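Filling the truffle molds (Bilus tempering pot, 2 tray set)

4. Warm the pot on setting 7. Lid on. Stir when the light blinks, not before.

5. Pour to the line. Tap tray twice, flat on the counter.

Note: white chocolate scorches quick. Use setting 2 and stay with it.

6. Chill 8 minutes. Longer and teh shells crack.

CAUTION: pot base stays hot after switch-off. Keep the cord away from it.

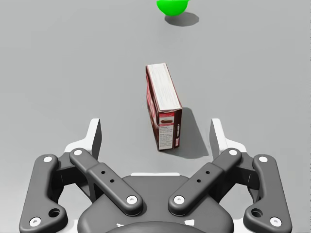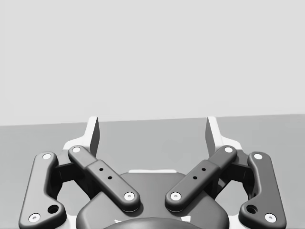
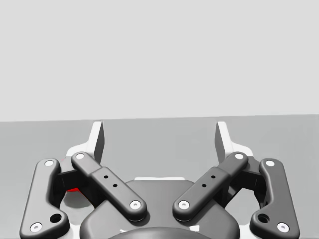 7. Pipe filling, leave a small gap at top. Cap with more chocolate, scrape level.

8. Back in the fridge til the shells pull away from the sides. Flip, press, done.

Spare trays: ask for part 361, the Trultholm ones dont fit.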